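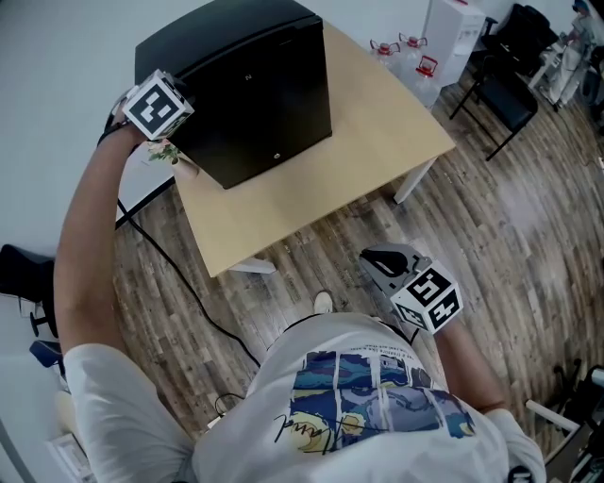

So do you need a push cart if you've carried your bag your whole life? Itziar Villanueva says most people should at least try one for a month, and that the walkers who fight it hardest are usually the ones who end up buying.

I called Itziar because she has fitted and fixed golf carts out of the shop at Erncombe for longer than I've been playing, and because my left shoulder has been grumbling since spring. I figured I'd get ten minutes. We talked for over an hour (sorry, Itziar!) and I scribbled down as much as I could.

The first thing she wanted to know was what I carry. I started listing it and she stopped me at the second rangefinder. "You don't have a shoulder problem, you have a packing problem," she said. Fair enough. She had me empty the bag while we were on the phone, and I found 31 balls in there, plus a rain jacket I'd been blaming my brother for losing.

Three wheels or four? She likes three for hilly courses and says four is steadier if you park on slopes a lot. The Calado, the one I had my eye on, is a three-wheeler, and she's fine with it – mostly. "The brake is good. The cup holder is terrible. Everybody buys it and everybody complains to me about the cup holder."

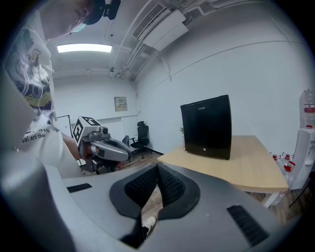
She also told me to fold and unfold any cart in the store at least 4 times before paying, and to do it with a glove on. I tried that on Saturday and got my thumb pinched by a model I'd been ready to take home, so there's one off the list.

What about electric? I've been tempted by the Navbridge, the one that follows you down the fairway. Itziar laughed. Her friend Ilze Rimkutė plays Taldale every week with hers and loves it, but Taldale is flat as a pancake. "On our back nine you'd be steering it by hand half the time," she said. "And you still have to lift it into the car. Lift one first. Then come talk to me."

We got onto money after that. She thinks a used cart is a great buy as long as the front wheel runs straight, and she'd rather see people shop in October, when the stores around here want the floor space back. "Push it on a flat floor and let go," she said. "If it wanders off to the left, so will you."

I asked if she ever carries anymore. She does, for nine holes in the evening, with a little stand bag and half a set. I've borrowed a cart from her for two weeks, and it goes back on Tue 30 July.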